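Teaching by hand vs. teleop for PC teardown: which are you using?
Forum > Manipulation > Learning from demonstration

solderwick
Posted 2 January 2019

Happy new year all! I got a lot of bench time over the break and I'm way too excited to keep this to myself. We're teaching an arm to take old desktop PCs apart for the Iltholm refurb project, and I've now collected 264 demonstrations of one step: getting the processor out of the board. All of them by remote control, me on a leader arm, the follower doing the work inside the case.

Before that I tried grabbing the arm and moving it by hand in gravity comp. Faster to learn, and I loved how direct it felt, but my own forearm kept ending up between the wrist camera and the socket. The policy I trained on those demos would hover over the chip and just sit there.

So now I'm on teleop for everything, and the approach to the chip is looking really good. Anyone else doing small parts this way?

Hofstetter_fan
Nice work! I'll disagree on the hand guiding though. For anything with contact I still want my hand on the wrist. You feel the part give, and you slow down without thinking about it. On a leader arm with no force feedback you're guessing from video. What's your latency?

solderwick
Low enough that I stopped noticing it. The guessing is fair, and my early runs pressed too hard. What helped was a pause: I bring one finger in alongside the metal lid, stop, look, and only then go on. Those little stops show up in the data and the policy picked them up, which made my whole week — it pauses right where I pause.

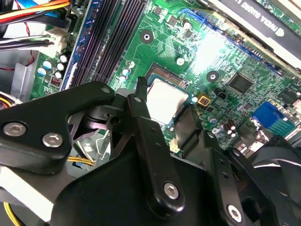

What should I do with the demos where I fumbled and had to try again?

Keep the ones where you recovered and finished the step, and cut only the dead time at the start and end. A policy trained on perfect runs has no idea what to do once it's a little off to one side. Throw out the ones where you gave up.

Shiuli Patwary
Agree on keeping the recoveries, it made a big difference for us at Stostitz. We tag them so they can be weighted up or down later.

One thing about your approach: do you always come in from the same side? With a bare chip the lid is shiny, and our policy learned to chase the bright spot off the lamp. We moved the lamp between sessions and it got much better by March, but that was a long winter.

solderwick
Same side nearly every time, yes. Ugh. I'll move the lamp tonight.

zaltov_owner
Going to be the grump here. Why teach this at all? A socket is a known part. Find the corners, run a fixed motion, done. I do it on a Zaltov with a script and I never recorded a single demo.

solderwick
For one board in one fixture I'd do the same! But ours come in as whole machines, with cables and cards wherever the last owner left them. I had a script for the first 4 boards and it needed hand tuning on each one.

zaltov_owner
Then script the last inch and teach the rest.

Hofstetter_fan
I'd flip that. The last inch is where contact happens, so that's the bit I'd demonstrate, by hand, with the arm held from behind the wrist so the camera stays clear. Getting there is just planning.

Shiuli Patwary
We tried it both ways and I'm with Hofstetter_fan on which part to teach, but with solderwick on how. Two of our people guided by hand and their demos looked nothing alike, one gripped above the wrist and the other below, and the joint torques were a mess. Through the leader arm they were much closer. How many demos are you aiming for?

solderwick
Some 3,000 across all the steps, if my shoulders hold up. There are 9 steps in my list right now and the processor is the fiddliest so far. I'll try a batch with the hand-guided last inch too, holding from behind like you said, and post both sets of curves in this thread.

Hofstetter_fan
Yes please. Log the wrist forces if you have them, even for the teleop set.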